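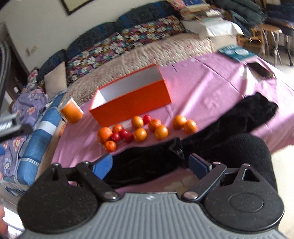 Households wanted: food diary, Dornport and nearby towns

Quick version. We need people who buy groceries, eat some of them, and throw some of them out. You write down what happens to your food for the length of the diary, we pay you, done. Starts in April. If you've already decided, skip to How to apply at the bottom.

Who we are

Arellano is a small research office in Dornport. We look at what people do at home with the stuff they buy. Last time was laundry soap, before that heating. This one is called Drosia and it's about food that gets wasted between the store and the plate. Mostly fresh food: fruit, greens, bread, milk, leftovers. Frozen pizza we care about less, but write it down anyway.

The last round of Drosia gave us 3866 diary entries. Great stuff in there, also a lot of gaps. Very few renters, hardly any people who work nights, almost no one over retirement age living alone. So this time we're asking for those people first. Everybody else still welcome, you may just wait longer to hear back.

Who can take part

You live in Dornport or close enough that you shop here
You do at least half of the food shopping for your household
You are an adult (kids can help with the diary, they can't sign for it)
You'll be home for most of the diary period, a weekend away is fine
You can read and write enough English or Spanish to fill in short notes

Any household size. Roommates OK if you share a fridge and they all agree to it, we need every adult's signature. Couples who can't agree on who does the shopping, pick one, the other can be the backup.

Who we can't take: people who work for a supermarket chain or a food delivery company, and anybody who lives with one of our staff. Sorry. Also nobody who did the last round, we need fresh eyes. You can send a friend though.

What you'd be doing

Keep a diary. Paper or phone, your pick. Every time food gets tossed, given to the dog, composted or fed to the chickens, you write what it was, how much, and why. "Half bag salad, slimy" is a perfectly good entry. "Misc." is not.

Keep your grocery receipts. There's an envelope in the starter pack. If you buy from a market stand with no receipt, just jot down what you got and what you paid.

Put fresh fruit out where you can see it, at least once a week, and note what's still good. This is the part people skipped last time. You can do it wherever there's space, table, counter, bed, we really don't mind. Soft spots, mold, wrinkled skin, all of that goes in the diary. Then eat it or put it back where it lives.
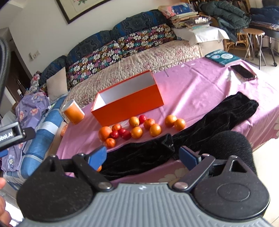

Oranges and small red fruit, laid out around an open box

Two phone calls with us, one near the start and one at the end. Evenings OK. The first is mostly questions about where you shop, who cooks, what's in your fridge right now. The second is longer and people tend to get chatty in it, so have a coffee ready.

That's the work. Most days it takes a few minutes. Shopping day takes a bit more. If nothing was wasted that day you write "nothing" and go to bed. Please do write it, we can't tell a blank day from a forgotten one!

What you would NOT be doing

No diets. No one tells you what to buy or scolds you about the cilantro. Please don't clean up your habits for us either, if you usually throw out the heel of the bread then throw it out and write it down. We don't weigh you, we don't come to your house, we don't need pictures of your kitchen.

Pay

556 dollars per household for the full diary plus both calls. Paid by check or bank transfer after the second call. If you have to drop out partway, let us know and we pay for the weeks you finished. No reason needed. Households with three roomates still get one payment, how you split it is up to you.

Receipts come back to you at the end if you want them, just tick the box on the form.

Privacy

Your name and address stay in a seperate file from the diary. The diary gets a number. What we publish is totals and now and then a short quote with nothing in it that points to you. You can ask us to delete your diary up until the report goes out. Dultel runs the phone diary app for us, they see the entries and the number, not your name. If you'd rather keep all that off a phone, take the paper one, same pay.

Dates

Applications open now. We close the list when it's full, last time that was fast. Calls to new households start late March, starter packs go out right after, diaries begin in April. If you have a move planned in spring, tell us, we may be able to start you later. Moving week is terrible for fridges and we would kind of love to have one in the data, but your call.

Questions we keep getting

Do I have to cook? No. Takeout counts. Leftover takeout counts double, in terms of our interest anyway.

I have a garden. Good. Note what you picked and what you lost. Stuff that rots on the plant doesn't count, once it's inside the house it does.

My partner thinks this is nosy. Fair. Show them the Privacy part, or have them call us.

Is there a test? No.

Does gum count? No.

What about food that was already bad when I bought it? Yes please, write it down and put "bad from store" next to it. We want all of those.

How to apply

Leave a message on the Arellano office line or drop a note at the front desk, open until 5 pm. Forms are at the desk too, in English and Spanish. Tell us:

your name and the best time to call
how many people in the household
who does the shopping
renting or owning
if you work nights or odd shifts
paper or phone

Ashwin Fernandes is handling the list for this round and will call you back, usually after 4 pm. If you miss him he'll try again. He can also send you the full consent form ahead of time so you can read it without someone waiting on the line.

Please don't send receipts yet. Some people already have.

Share this with a neighbor, esp. if they work nights.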